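Home | Articles | Methods | Robot learning | Recent changes

Wetance method
Last edited 24 October 2023 by Chepkoech Khaemba

The Wetance method is a way of collecting and sorting human demonstrations for teaching robots to handle soft household objects, such as cushions, blankets and folded clothes. It was developed by Marwan Khoury and Chepkoech Khaemba in the Harnen project and takes its name from the first set of recordings, which was made in Wetance. The method is used with hand-held grippers, so that no robot is needed during the recording.

Background

Learning from demonstration works well for rigid objects, where the position of the object can be described with a few numbers. Soft objects are more difficult. A cushion changes its shape when it is touched, and the same cushion can look very different in two recordings. In earlier work of the Harnen project, a policy trained on box and cup tasks was tested on bedding without changes. It often closed the fingers on the surface of the fabric and lost the object when the arm started to lift.

Khoury proposed that the problem was mainly in the data. People who recorded the demonstrations moved quickly to the grasp, and the short period between the first contact and the closing of the fingers was represented by very few samples. In the Wetance method this period is called the settling phase.

Procedure

One person works with two hand-held grippers, one in each hand. Each gripper carries a camera which looks along the fingers. The person performs a bed task, for example moving a cushion to the head of the bed or pulling a blanket straight, and is asked to slow down after the first contact. Both hands are recorded for the full task, also when only one of them is doing the work.

After the recording, each demonstration is divided into four phases: approach, settling, transport and release. The borders between the phases are first proposed by software from the opening of the fingers and the speed of the hand, and are then checked by a person. During training, samples from the settling phase are given a higher weight. The weight is chosen once for the complete set and is not adjusted for single tasks.

The first set contains 122 demonstrations, recorded in 19 bedrooms in Wetance and Nenham. The bedding was left as it was found in each home, with its own patterns and colors - the authors considered this more useful than buying the same bedding for all rooms.

Results

The method was compared with ordinary training on the same recordings, using a two-arm robot called Tanner. With ordinary training, most failures happened in the first moment of lifting. With the Wetance weighting these failures became less frequent, and the robot more often placed one finger deeper beside the cushion before it closed. For thin sheets there was no clear difference between the two. The authors reported this openly and suggested that a thin sheet gives too little visible change at contact.
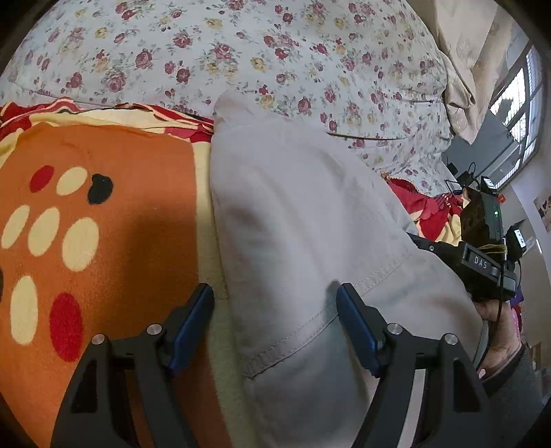

Gripper fingers at a gray cushion on a bed, with a second hand-held gripper at right.

Limitations

The slower movement asked from the demonstrators is tiring, and later recordings in a session tend to have a shorter settling phase than the first ones. Patterned fabric can also be a source of error in the camera view, where a printed shape may be taken for a fold. The cameras have a wide and curved view, and objects near its border are strongly distorted. The method does not use touch sensing, so the force on the fabric must be guessed from the pictures alone.

Later work

In February the Harnen project began a second set, recorded only in Nenham, in which the phase borders are marked by the demonstrators themselves. Khaemba has described this as cheaper but less even in quality. A comparison of the two sets has not been published.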